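Stop covering good tables

My mother kept a plastic cloth on the dining table for 13 years – when it finally came off, the wood underneath looked new and none of us had ever enjoyed it.
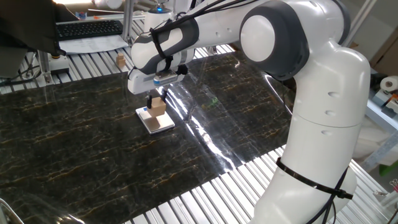
Sticky-backed vinyl is the modern version, and I think it is mostly a waste of money. I paid for 2 rolls in May and regretted both. Marble prints are the worst of the lot. Black with fine gold and tan veins looks smart on the roll, but the shine picks up every overhead light in long white streaks, and the glare shows up each small wrinkle. Then an edge starts to curl. My neighbour Mio Higuchi says a mark on bare wood bothers her less than a bubble under plastic, and I agree with her. Wipe the table, oil it twice a year and let it get scratched.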